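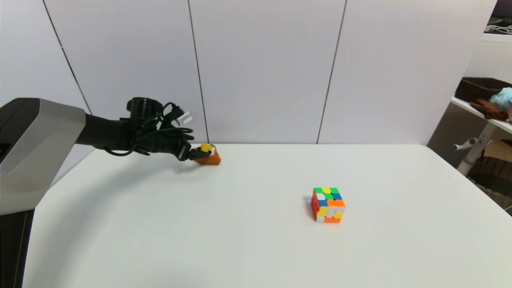 4 min read

I finally walked the whole canal path from Devham to Trinside, all 13 miles of it, and I've been grinning ever since! My legs are less pleased, but they'll come around.

I set off early in May with two cheese sandwiches, a flask of tea and a raincoat I never unrolled. The first stretch out of Devham runs behind the old brickyard and it's muddy, so wear boots. After that the trees close in and you get bluebells on both banks (I took far too long over these) and a heron who let me get surprisingly near before flapping off in a huff.

The locks were my favorite part. You come around a bend and there they are, climbing the hill one after another, with a little bench at the top that might be the best lunch spot in the county. I ate both sandwiches there, even though I'd promised to save one.

Past the locks it gets flatter and windier, and the last 2 miles into Trinside drag a bit. But then you smell the bakery! I had a cinnamon bun the size of my hand and caught the bus home with sugar all over my coat.

Next time I want to try it the other way, with the climb at the end.

Comments

mudlark: That bench! We sat there for an hour last fall and didn't want to leave.

slowboots: Is the brickyard bit okay with a stroller?

tealeaf: Go for the cheese scone next time, trust me.

Recent posts

Rain on the Wihongi Loop
My Boots, Four Years On
Soup for Cold Walks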